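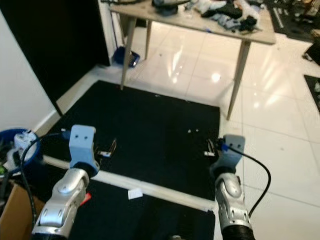

Sunday, afternoon session - floor work on the mat

Good day! We finally moved the two-arm rig down to floor tasks, and I wish we had done it a month ago. The black carpet mat gives the arms something to press against that doesn't slide around like the tabletop cloth did, and the light blue grippers stand out against it so well that I can follow both of them on the small monitor without squinting.

Count at close: 300 episodes on the Bullus set, 42 of them from today. I threw out 26 more (reasons further down). Total across all sets is now 893.

Setup notes

Both arms home low and pointing forward, one each side of the mat. Left cable runs down the left side of its arm, right cable loops out wide to the right. Please keep it like that. I tried the right one routed inside the forearm first thing and it tugged on the wrist every time the gripper rolled past vertical, and you can see that tug in the joint traces as a little sawtooth. I'd hate for the policy to learn it.

Head camera is tilted further down than it was for the table work. You still get the table legs and the clutter on top in the background, and I left that alone on purpose. The Pickering set was shot against a clean wall and the model trained on it fell to pieces as soon as we rolled in a chair. More mess in the background, please!

The floor tiles are a different matter. They are glossy and they throw bright spots back at the camera, mostly center and right. I ran ten minutes with auto exposure and the mat went up and down in brightness whenever an arm crossed one of the spots. Exposure is locked now. Write down the value if you change it, there is a line for it in the session sheet.

What we collected

Task is "pick up from the mat, pass to the other hand, put down." Start pose of the object changes each episode, and the side it starts on changes every second one. Teleop through the Viswood leader arms, same as before. The new spring in the leader grip is lovely - it gives you a feel for how far the jaws are closed, and my passes got a lot smoother after the first dozen or so.

I slowed down a lot on the handover. Last week's runs had me letting go with the giving hand at the same moment the taking hand closed, which works fine when a person does it and not at all when the copy is a few frames late. Today I held with both for a full beat, then released. It feels silly while you're doing it, but the replays look great. All but two replayed cleanly on the first try, open loop, no correction.

Thrown out

Most of the 26 were the object going off the mat onto the tile, where it skids. A handful were me bumping the arms together. Four had the right wrist stream dropping frames, which I only caught because I was scrubbing through at lunch. I swapped the USB port and haven't seen it since, but look at the frame counter before you start.

I kept the fumbles where I regrasped and got it on the second go. They are tagged "recover" and I think they're the most useful thing in the whole batch. The Lornham run had hardly any and it showed: one missed grasp and the arm just carried on with nothing in its hand, very pleased with itself.

To do

- Vacuum the mat before the next session. Small white bits show up strongly on black.
- Rerun the hand-eye calibration with the new camera tilt. Today's data uses a quick one, good enough for training but not for measuring anything.
- Add a "both holding" flag to the episode log so I can stop marking it by hand.
- Try the handover at three heights. So far it's all at one and I'm sure the model will latch onto that.
- Kick off a training run tonight on the Bullus set alone, then one with Pickering mixed in. Really curious about this one. My bet is that the mix helps on the grasp and hurts on the pass.

Arms parked and powered down at 5:40, leader arms back on charge.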